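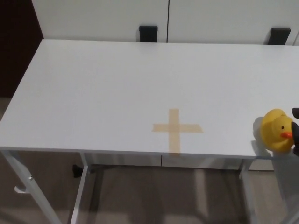
Chapter 7: Hazard Reports and Product Recalls

A recall starts with a report that something went wrong, and most reports are incomplete. The customer says the heater tipped over, but leaves out where it stood and which way it fell. An investigator has to fix those points before any test means much. A cross of masking tape on a plain white table is enough to give a spot that everyone can refer to. The report should then state the distance from that spot to the nearest edge.

Consider the Plukville space heater. The maker, Alipour, sold 2,000 units and received two complaints of scorched flooring in January. It did not wait for an injury. It stopped sales, traced the fault to a tilt switch, and wrote to the 700 buyers whose addresses it had. The rest were harder to reach — store notices brought in roughly 80 more.

This chapter covers how a hazard is described, who must be told, and what remedy a buyer can expect. Terms in bold are defined in the glossary.

Related chapters
Chapter 6: Warning Labels and Manuals
Chapter 8: Refund, Repair or Replacement
Case study: The Vernbridge Stepladder
Case study: Wirnitz Crib Hardware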